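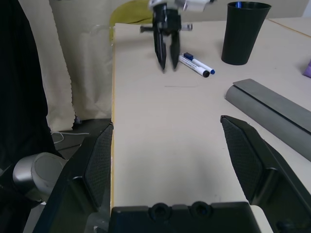

Limura Tabletop Set, cup + plate

$45 per set
In stock. Ships in 2 business days from Gellilport.

Back in stock, finally. One black cup, one round plate in mint green, sold together because everyone kept ordering them together anyway. Cup is for markers, pens, the scissors. Plate is for whatever lands on the table and needs to stay put. Keys, clips, loose change, a tissue you haven't thrown out yet.

Color: black / mint green. No other colors right now. Gray maybe in April, ask us.

What's in the box
Cup x 1
Plate x 1
Little card with care notes

Not in the box: markers, tissues, tissue box, eyeglasses case, sunglasses. We get emails about this. The set is the cup and the plate, thats it.
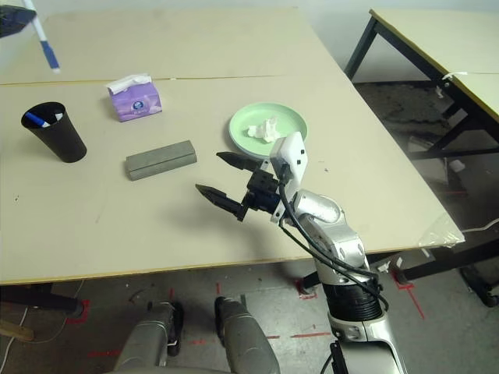

DESK & TABLETOP / CUPS AND CATCHALLS

The cup. Plastic, black, tall. Narrower at the base than at the top, so it takes up less table than you'd think. A standard whiteboard marker sticks up over the rim far enough to grab. Short pencils will sink, sorry. Wipe out with a damp cloth, ink dots come off if you get to them the same day.

The plate. Round with a raised rim so stuff doesn't roll off. Not sold as dinnerware, please don't microwave it. Hand wash, towel dry. Mint shows coffee rings less than the old white did.

Looks good on a pale table. On a dark one the cup sort of dissapears but the plate makes up for it.

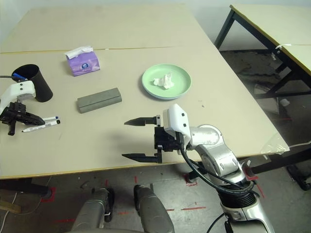 Photo: Rathnayake

Setting it up for a shared table? Cup to one side, plate further back, middle left clear for working. Tissue box in between if you keep one out. End of day, markers back in the cup, plate gets emptied, done. Takes no time at all.

Customers use them for:
- classroom front desks
- craft tables
- the spot by the door
- meeting rooms where the markers walk off
- nightstands (cup holds a charger cable, who knew)

Goes with
Zallov Eyeglasses Case, gray, rectangular. Curved lid, opens wide. Room for a pair of sunglasses with thick frames. Leave it open on the table and drop them in when you come inside. Sold seperately, see Cases. 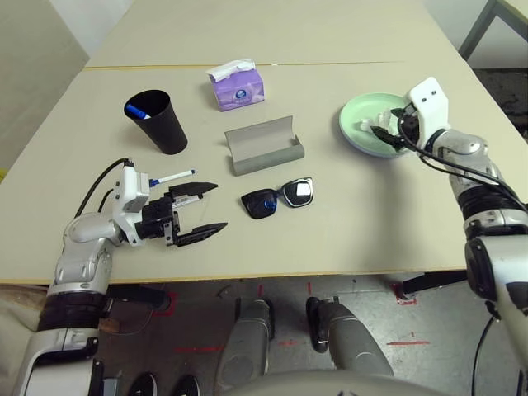
Cup and plate with a gray case, open, and black sunglasses.

Shipping and returns
Order before noon and it goes in that day's packing. Thursday is our big pickup so the line can be slow, call earlier in the week if its urgent. Returns within 45 days, unused, in the box. Cracked on arrival? Send a photo and your order number, we'll send another. Keep the box till you've checked both pieces.

Bulk
Schools and offices: trade price starts at 200 sets. Custom cup color from 500. Email with quantity, delivery address and whether you have a loading dock.

Related: Limura Wide Cup / Limura Plate, single / Zallov Eyeglasses Case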